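December 11, 2023
By the Pitell newsletter desk

Counter space, again

The Vindetti plan for guest bathrooms has been going around since May, and it promises that every counter can be put right in 20 seconds. Six steps, one card, same layout in all 658 rooms. We have read the card twice and still have doubts.

Start with the counter itself. Whoever drew the layout drew a rectangle. Ours is marble with a front edge that swells out around the sink and narrows toward the wall, so "line up items with the edge" means something different every few inches.

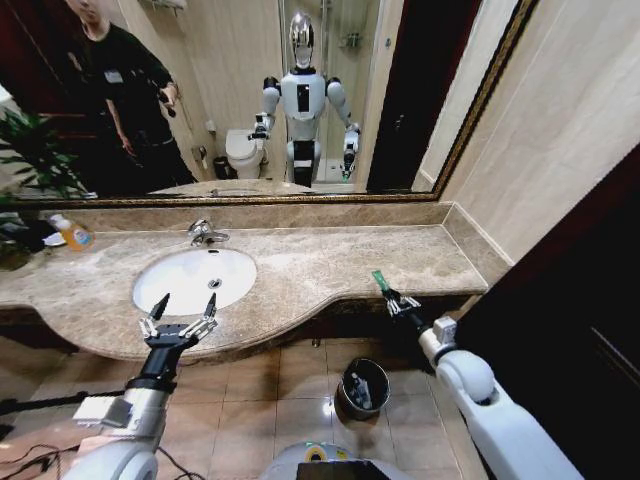
The marble vanity, with its curved front edge, under the gold-trimmed mirror.

Then there are the small things. Toothpaste, the little bottle, the paper-wrapped packet: the card wants them in a straight row to the right of the sink, labels up. Fine, until a round bottle decides to lie on its side. A tray would settle it, and we asked for one. The answer was that trays "interrupt the stone."
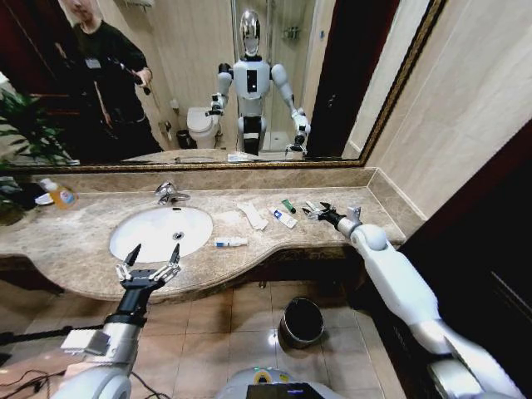

We would also like to hear who thinks a folded cloth belongs next to the soap pump. Pumps drip. Put the cloth on the other side and you save yourself a second cloth. The plant can stay, although the leaves hang over the counter and somebody has to wipe under them, a job that is missing from the 20 seconds.

The folding board is the other purchase people keep asking about. Udari got theirs from Thaler and say they like it. It stands up without help as long as the panels are kept at an angle, and it folds away afterward. Whether we need roughly 200 of them is another question, and the plan doesn't say where they would be stored. 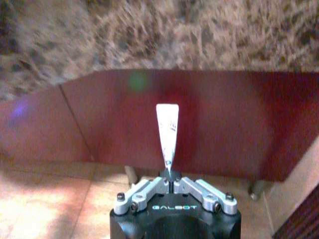

The folding board in reddish maroon, with the crease between two panels.

Comments on the card go in the box by the linen room. Please write which step you mean.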